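Chapter 5
Following a Road

In the last chapter your team built a rover that could drive in a straight line on the classroom floor. The work in this chapter moves outdoors. By the end of it your rover should be able to follow a residential street for 400 metres, keeping to one side, with no one touching the controls.

The course is based on the Kultemby Street Run, which school clubs enter in teams of 5. The rules are short. A rover may use one camera and one wheel counter. It must stop within a metre of any parked car – a full stop, with the motors off – and it must not mount the kerb.

Before you start, read the safety notes on page 31 and charge both batteries. You will also need the Irmont control board from Chapter 2 and a notebook for the run log.

Section 5.1 deals with finding the kerb line. Section 5.2 covers shade, which changes how bright the road looks to the camera. Section 5.3 is the club project.

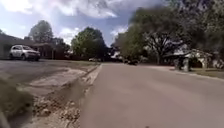 Why does the rover need a wheel counter if it already has a camera?

The counter measures how far the rover has travelled, so the program can check its position when the kerb line is lost for a moment.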